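Furniture Care and Repair, evening class
Session 3 notes: reading a table top
Tutor: Rosaura Taipe. Notes typed up by Ruairi MacBrayne, corrections to me please

Missed the first ten minutes (bus), so the bit on legs and frames is from Lizeth Guzmán's notes. Legs first, always. Turn the table over before you look at the top. Check for old glue, screws that don't match, blocks missing in the corners. If it rocks, find out whether it's the table or the floor. Move it and try again.

Then the top. Rosaura's order:

1. Look across it, low down, towards a window. Not from above.
2. Hand flat, slow, whole length. Eyes shut if it helps.
3. Only then get the cloth out.

Low light shows up dips, rings and old scratches. Overhead light hides nearly all of it. A pale top is worse for this than a dark one as the shine washes the colour out in the middle, and you end up judging the whole thing from the edges.

Grain. Wide arches = board was cut flat across the log, so you're slicing through the growth rings at a shallow angle. These are the "cathedrals". Tight lines running side by side = rings met closer to square on. You can get both on one board, it doesn't mean two boards have been joined. For a join look for a line where the pattern stops dead and a different one starts. Yeison asked if you can name the wood from the pattern alone. No. Colour, weight, smell and end grain as well, and even then people argue.

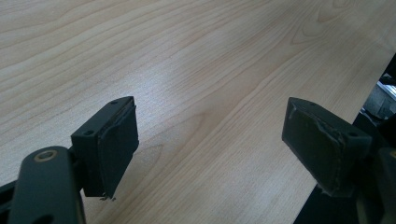 Grain direction and wiping

Pale top, grain going on the slant, lower left up to upper right. Arches near the top, close lines over the middle. Glare in the centre, so read the grain on the left where it's a bit more shaded.

Work with the lines. On a top like this that means your cloth goes on the slant too, wich feels wrong if you're used to going side to side. For a plain damp wipe it hardly matters. For anything gritty, or wax, or sanding, it matters a lot: scratches along the grain get lost, scratches across it catch the light for ever.

Damp wipe: cloth wrung out till it won't drip. Warm water, one drop of washing-up liquid if greasy. Dry straight after with a second cloth. No scourers, no spray polish (silicone, makes refinishing a misery).

Wax or oil? Test first. Drop of water somewhere out of the way. Beads up = there's a finish doing its job, leave it alone. Soaks in and goes dark = bare or worn through, needs feeding. Let the spot dry fully before you do anything else.

We tried two waxes on offcuts, the Mustico and the Plekley. Mustico goes on softer, smells strong. Plekley is harder to spread but buffs up quicker. Class split on which looked better. Whichever you use: thin coat, wait, buff, stop. Second coat another day.

Sanding. Only if you must. Block, never bare fingers, your fingertips dig grooves. Finest paper that will do the job. Ebuka Isah's question about veneer: if you don't know how thick it is, don't sand it. Look at the edge of the top, if the arches on the face don't carry on into the end grain be suspiscious.

For next time
Bring: one small wooden thing with a flat face (tray, stool, box lid), two old cotton cloths, a torch. Room 9 again. Do the water test at home and write down what hapened.
Reading: handout pages on finishes, up to the table of oils. Skip the French polish bit for now, we come back to it after the chairs.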